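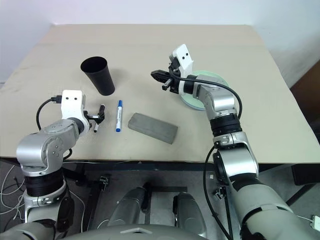

4. Preparing the Table and the Small Items

Everything in this section is done before the table set is first used, and again whenever the top has been moved to another room. Place the table with its long side towards a plain wall and wipe the top down. A smooth beige top like this one shows ink more readily than a dark one, so cap the whiteboard marker before you lay it down, and keep it close to the cup where it is easy to find. The cup stands with its open end up. Leave clear space between the items while you work through the steps.

4.1 Before you start

Check the contents against the packing slip. The Arkosano table set is supplied with a cup, a marker, a cleaning block and a round disc. Sets packed for Purilby schools also have a cloth in a paper sleeve. If anything is missing, write to Sturosus, Parts Desk, marked for Booker Mbeki, and give the number on the slip.

4.2 Setting out

1. Remove the protective film from the top. Start at a corner and pull it back slowly, keeping it low. Film left on for more than 2 weeks becomes hard to lift.

2. Wipe the top with a damp cloth, then a dry one. Do not use scouring powder.

3. Stand the cup on the top, towards the wall side. Pens and short rulers may be kept in it. It is not meant for drinks.

4. Lay the marker flat. Markers stored upright with the cap at the top tend to write faintly after a while.

5. Put the cleaning block beside the marker.

6. Put the disc down last, flat side to the table. Lift it to move it. Dragging it will mark the surface in time.

Note: The order matters only the first time. After that, put the items out in whichever order you like.

4.3 Using the marker

Write on the Arkosano board or on the disc. Marker ink can be wiped off either of these for up to 48 hours. After that it may leave a faint shadow, which usually goes with a second wipe and a little warm water.

CAUTION: Do not write directly on the table top. The finish is smooth but it is not a whiteboard surface, and ink left overnight may stain.

If ink does get on the top:

1. Blot it with a dry cloth. Do not rub.

2. Damp one end of the cleaning block and go over the mark with light strokes in one direction.

3. Dry the area and look at it from a low angle. Repeat once if needed.

4.4 Looking after the cleaning block

Rinse the block in clean water after use, squeeze it out and leave it to dry on its side. Do not put it back in the box damp. Replace it when the edges begin to crumble - replacement blocks are part number 26 on the spares list.

4.5 Packing away

1. Empty the cup and wipe out the inside.

2. Press the marker cap on until it clicks.

3. Put the disc in the bottom of the box, then the dry block, then the cup on its side. The marker goes inside the cup.

4. Close the lid without forcing it. If it will not shut, the cup is probably the wrong way round.

Note: The step for wiping out the cup was added in August at the suggestion of Fitzgerald Thibodeaux. Owners of the older Urbonaitė edition should follow this section in place of the printed card.

For fitting the table legs, see section 3. For replacing the top, see section 6.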